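Kenora Household Help
Home Ask Topics Moving and storage Log in

Packing old wind-up alarm clocks in a cloth bag

Poul Toft
Wednesday, August 28, 2024

I have a shelf of alarm clocks that need to go to my sister's flat. Most are the old sort with two bells on top and a little hammer between them. One is a heavy Zastum with a metal case, which weighs up to 800 grams with its batteries in. The rest are lighter and mostly plastic.

I don't have any boxes left that are the right size and would like to use shopping bags with handles. The journey is a bus and then a ten-minute walk. My worries are the bells getting bent, the glass getting scratched, and one of them going off on the bus. Is a bag a bad idea? And should they go in upright or on their backs?

82 shares 11 comments

Potgieter

A bag is fine for a short trip if you don't fill it to the top. I sell a few clocks at the Sunday market and carry all of them in white bags with blue handles. This is how I do it.

1. Take the batteries out, or on a wind-up clock let the spring run down the day before. Switch the alarm lever to off as well. I put the batteries in an envelope and keep it in my coat.

2. Tighten the bells. They are usually held by a small nut or a screw underneath, and they work loose over the years. Finger tight is enough.

3. Put everything that is going in next to the bag before you start, so you can see what you have. Stand the bag up and fold the rim back a little, or it flops shut each time you let go. A second pair of hands on the rim is useful. Keep the handles outside, as a bell will hook on a strap that has fallen in and you will pull the clock out again when you lift the bag.
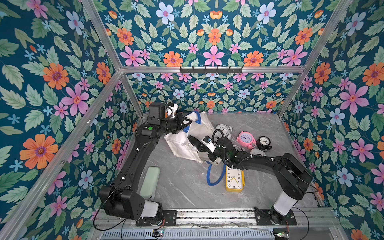 The clocks are to the right of the bag here, with one handle down on the floor by the yellow one.

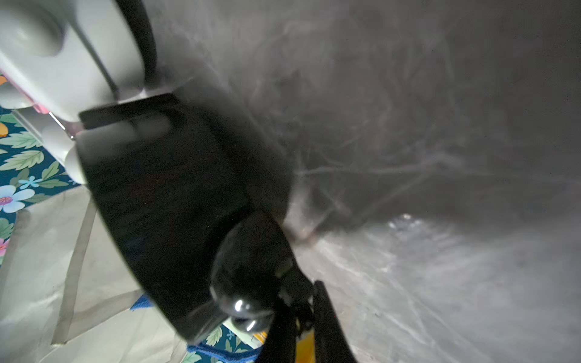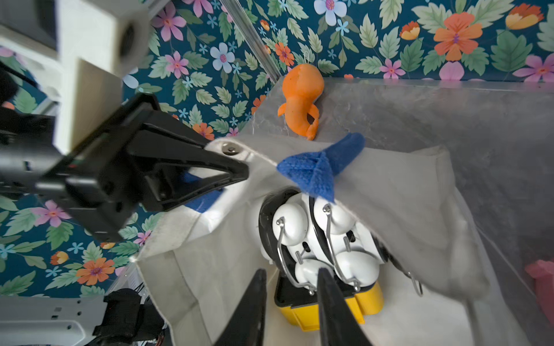
4. Heavy clocks go in first, standing on their feet, with a folded tea towel under them. Clocks with bells go in upright too. If you lay one on its back the weight of the next clock comes down on the bell posts, and those bend easily.

5. Put something soft between each clock and its neighbour. Socks do the job. Newspaper is all right but it leaves ink on white plastic, and you will be a while getting it off.

6. Turn the glass sides so they face the cloth and not another clock. Check the keys on the back as well, they stick out further than you think and will scratch the case next door.

7. Lift by both handles together and feel whether anything shifts. If it does, push another sock down the side. Don't tie the handles tightly over the top, it squeezes the bells inwards.

With a bag of the ordinary size I stop at 4 clocks. More will go in but the top ones end up resting on bells. I'd give the Zastum its own bag and carry it in the other hand, so you aren't lopsided on the walk.

Cleno

use a box

Margit in the flat below

I mostly agree with Potgieter, but I would leave out the step about running the spring down if the clock is very old. My uncle repaired clocks and he left the springs as they were for moving. He put a strip of card between the hammer and the bell and held it there with a rubber band. That stops the noise even if the lever gets knocked, and it comes off again in a second. Don't use sticky tape on chrome bells. I did that in April and the glue mark is still there.

For the glass, a cheap washing-up cloth cut in half and held on with another rubber band is enough. On the bus keep the bag on your lap - the floor shakes a lot more than the seat does, and people kick things.

Poul Toft

Thank you both. I have plenty of rubber bands and will try the card on the bell clocks. The Zastum gets its own bag.

Related in Moving and storage

How to get newspaper ink off white plastic
Alarm clock bell sounds dull after cleaning
Which way up should a mantel clock travel?
Washing cloth shopping bags with coloured handles
Storing clocks in an unheated room over winter

Back to top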